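Skekimby repair room swaps jars for compartment boxes, wants your spare parts

2021-05-07 | Community | 2 comments

SKEKIMBY – The parts shelf at the Larkesa repair room is getting a clear-out, and the old jam jars are going. In their place: flat plastic compartment boxes, the see-through smoky kind with a hinged lid. 90 of them, paid for out of last year's lamp sale.

Sorting started this week. Not finished. Not close.

"We had 2438 loose bits on the last list and that list is old," said Cremilda Vieira, who runs the bench on open evenings. "Screws in with fuses. Fuses in with knobs. You'd tip out a whole jar to get one connector, then you'd have to put it all back, and people didn't."

The first boxes were opened up on the white table to see what goes where. Small cells for small stuff, that's the basic plan. Connectors and terminal blocks first, then fuses, then springs and whatever else turns up at the bottom of the jars.

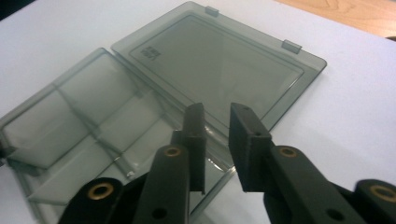

Vieira wants the electrical parts done before anything else becuase they are what people ask for most. Lamps, doorbells, model train sets. A terminal block is a cheap thing to buy but the nearest hardware store is a bus ride away, and the room would like to have the common sizes on hand.

So far 1582 parts have been checked and put in a tray by type. The rest is still in jars, plus a couple of biscuit tins nobody had opened since the move from the De Luca building.

Labels are a sore point. Impi Laaksonen, who does the evening shift, wants them on the lid. Vieira wants them on the front edge so they can be read when the boxes are stacked. Current answer is both, until the label tape runs out.

"If it's on the lid I can read it with the thing open in front of me," Laaksonen said. "On the front you're squinting. But fine, we'll do both."

The tinted plastic helps a bit, she said. You can make out shapes through it, enough to tell a full box from an empty one. Not enough to tell one screw size from another.
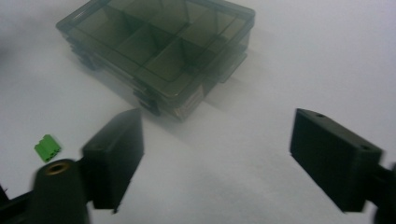
A compartment box on the sorting table, with a green terminal block in front.

Some of the parts come from the Stivix workshop, which closed in November and left its stock to the room. Good stuff mostly, Vieira said, a lot of it still bagged. Some of it no one can identify. Those go in a box marked ASK and anyone who knows what they are is welcome to come and say.

What they can use right now:

Terminal blocks, any size, any color
Glass fuses, with the rating still readable
Small springs and clips
Knobs with set screws
Label tape, black on white

What they can't take: batteries of any kind, anything with a cut power cord still attached, paint, glue that's been opened. Please don't leave bags outside the door. It happened twice last month and one split in the rain, and the screws were rusted by the time they were found.

Parts are free to anyone fixing something at the bench. If you want to take some home there's a coin box by the sink, pay what you like. Larger items like motors and transformers need to be signed for in the blue book.

The bench stays open during the sorting but expect to wait a little if you need something from the jars. Help with sorting is welcome too, no experience neeeded. Bring reading glasses if you use them, the print on the fuses is tiny. Kids ok with an adult.

Jars are free to a good home, lids included. They're in crates under the coat hooks, help yourself. Wash them first.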